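# The snack drawers, a little gallery

I've been meaning to put this page up since June. A few of you asked how we keep the nibbles under control, and the short answer is a cabinet, a bowl and a lot of good intentions!
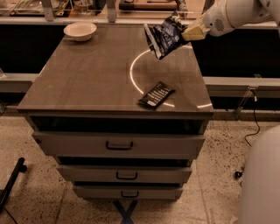
## The cabinet

Grey-brown, three drawers, smooth top. We call it the Altley, after the place we got it (a house clearance in Altley, 60 pounds and a very sweaty walk back to the van). I wanted something taller, if you must know, but I've come round to it completely. You can stand over it and see everything on the top at a glance, and when a drawer is pulled out a bit you can have a nosy inside without bending double.

The top does show every smudge. I wipe it with a damp cloth and a tiny drop of washing-up liquid, then go over it with a dry one, and by teatime there are streaks again. I've stopped minding.

## The bowl

Pale and creamy, shallow, with a nice wide rim. It lives in the far left corner so that sleeves don't catch it. I bought it on the Prato stall at the summer market, from a box of seconds, and I keep looking for the fault and not finding one. It's meant for loose bits — nuts, pretzels, the last few crackers from a packet — and it gets filled just before people sit down. Fill it any earlier and you'll be filling it twice (ask me how I know).

## The big bag

Dark navy and black, and crinkly enough to be heard from the next room. Big bags are the awkward ones, I find. They won't stack and they won't stand up, and if you squash them into a shallow drawer you end up with crumbs. Mine go in the deepest drawer on their sides, with the oldest nearest the front. Once one's open I fold the top over and clip it with a clothes peg. I did buy some proper bag clips from Avero, and they were lovely, and I have lost every single one.

## The little packet

Small, black, flat, and exactly the sort of thing that slips down the back of a drawer and comes to light at Christmas. I put the small ones in an old shoebox lid, in rows, with the writing facing up. It takes about 7 minutes to set up and it has saved me no end of rummaging. If a packet's too small for the row it goes in the lid anyway, on top, and gets eaten first.

## The drawers

Three of them, one above the other, and they like to creep open a bit. I've rubbed candle wax along the runners, which made them glide beautifully and did nothing at all for the creeping. A neighbour swears by Semeniuk felt pads stuck inside at the back, so that's my next job. If you've tried them, do tell me whether the glue holds!

More pictures when I've sorted the tea shelf, which is in a right state at the moment.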